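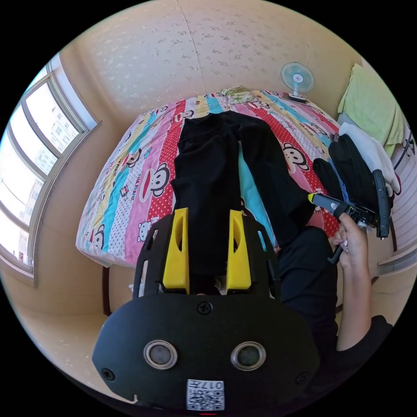
Gripper check before we order more — Flolville site, Tuesday, November 23, 2021

Filled in by me (Kheri Chege), so blame me for the spelling.

Finger pads: OK. Both yellow ones sit square on the pair I looked at.

Body screws: OK, but I'd like a spare bag in the budget. Plilon wants $40 a bag, bit cheeky!

Sticker: 017, legible. Please keep the new ones in the same spot.

Handles: comment. My wrist was sore after trousers and I'm no delicate flower. Ask Mbwambo if the thicker grip costs extra. 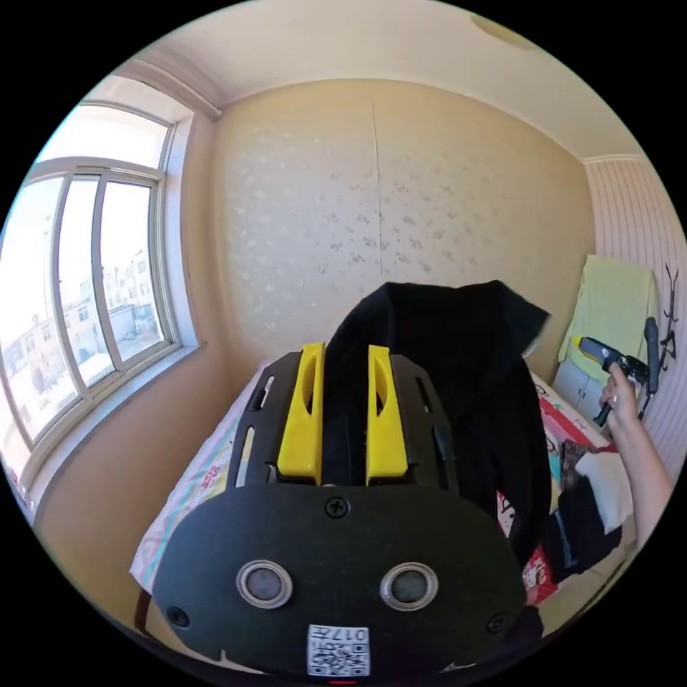

Unit 017, black garment held between the fingers.

Pinch points: keep sleeves pushed up, please.

Spare pads: NOT OK. We're down to 2 and I want 4 on the shelf before December.

Cost: Gikside quoted $400 a unit. I'd say yes — but only once the grip question is sorted.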